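Rallis Opens Home Kitchen Program to 400 Households in Arisville

ARISVILLE, 18/07/2019 – Rallis, the home organizing service based in Arisville, is opening its Small Kitchen Program to 400 households after a spring trial in 100 homes. Sign-up starts today and is free for anyone renting or owning within the city.

The program is all about the kitchen people already have. A Rallis organizer spends a morning with the household, watches how a normal meal comes together, and helps find a good spot for the things that get picked up every day: chopsticks, ladles, the rice cooker, the cutting board. No remodeling, no new cabinets!

"We went into the trial thinking people would ask us about big storage problems," said Meenakshi Murthy, program director at Rallis. "Mostly they wanted to talk about chopsticks and lids. I loved it. Those are the things you touch three times a day, and a vented caddy on the table can save a lot of digging through a drawer."

Each household receives a starter kit from Bekent, the program's supply partner, with hooks, drawer dividers and a utensil holder. Bekent has set aside 4,000 pieces for the first round. Households that like what they already own can skip the kit and just book the visit.

Chopsticks in a white plastic holder, on the table across from the stove:

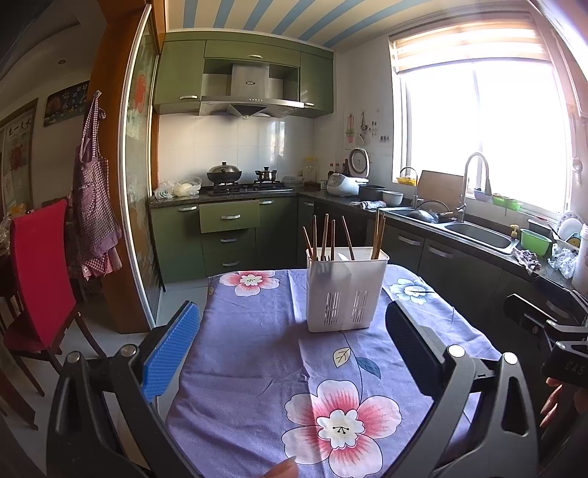
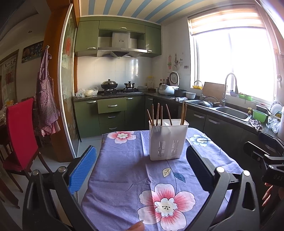
Visits run through next May. Of the applications that came in during the trial, 252 are still on the waiting list, and those households will be called first.

"My favorite part is the table," said Kavitha Annamalai, lead organizer. "People bring out a cloth they like, they put the everyday things on it, and then they start telling you what they cook. We get half our ideas that way."

Orik, the neighborhood resource center, will take sign-ups at its front desk during regular hours. Please bring proof of address and, if you can, a rough sketch of your kitchen with the stove and sink marked.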